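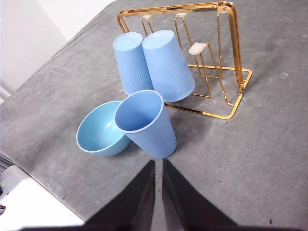

Wrist view, cup rack task. Two cups on the rack, third one upright between the fingers, bowl at left.

Nov 13, 2023
Clondovden stack, grasp and place on the wire rack

Picking up where the last entry stopped. The goal is still the same: pick the upright cup off the table, turn it over, hang it on a free peg. Pick is fine in sim. On the real arm the grasp planner keeps choosing poses I would not choose.

First problem is segmentation. All the cups are the same light blue, and from the wrist the upright one overlaps the one hanging at left. The Kulkarni segmenter merges them into one mask more often than not. The point cloud for "cup" then has a long tail going back toward the rack, the centroid shifts that way, and the pregrasp ends up too deep. The bowl is close to the same color and right up against the cup in the view, so sometimes a piece of it gets pulled in too.

Tried:
– Raising the mask threshold. Splits the cups but eats the rim of the upright one. No good, we need the rim for the opening direction.
– Splitting on depth instead of color. Better. The gap between the front cup and the rack cups is small but it is there. Set the minimum cluster size to 700 points, below that it kept small scraps of the rack wire as objects.
– Ribbing on the outside of the cups makes the normals noisy. Smoothed them over a larger radius before the cylinder fit. Should really be a cone fit, as the cup tapers. Left as a to-do.

Second problem is depth on the rack itself. Shiny gold wire, so the depth image has holes along the top bar and on the pegs, and the highlights move when the wrist moves. The collision map had no top bar at all in one of the captures. A planner that thinks there is nothing there will go straight through it, so I stopped running place motions until this is sorted.

Fix for now: stop asking the camera for the rack geometry. Loaded the rack as a fixed mesh in Drullonard and only estimate its pose on the table. The base bars at lower right are the easiest part to match, with plain gray felt on that side. The white caps on the peg ends are also useful as small bright blobs, though two of them are partly behind the cups from this angle and only one off-white one is properly clear. Pose from base plus that one cap was stable enough to use.

Ran 6 picks in a row with the new clustering, same start layout, cup put back by hand after each. Four good, two failed:
– One closed on the rim with the left finger inside the cup. Approach angle was off, cylinder axis came out tilted the wrong way.
– One never started. Planner timed out looking for a path that cleared the bowl.

The timeout was partly my fault. Inflation on the bowl was still set from the plate task and is far too wide for something sitting this close to the target. Brought it down and raised the planner limit to 100 iterations per attempt, with 3 attempts before it gives up and backs off. Have not rerun yet.

Config changes are on the Flistesard branch, not merged. Please do not pull them into the main cell until the place side has been tested, the rack pose is hardcoded as a fallback and it is only right for this table.

Also noticed: finger mask is slightly stale. A strip along the inner faces of both fingers still passes the self filter and shows up as an obstacle just below the cup. Redid the mask from a blank capture, need to check it with the gripper half closed as well.

Next:
– rerun the picks with new inflation
– cone fit instead of cylinder
– finger mask, half closed
– place on peg, slow speed, no cup in the gripper first
– decide whether to move the bowl out or keep it in. I would keep it in, the final layout has it there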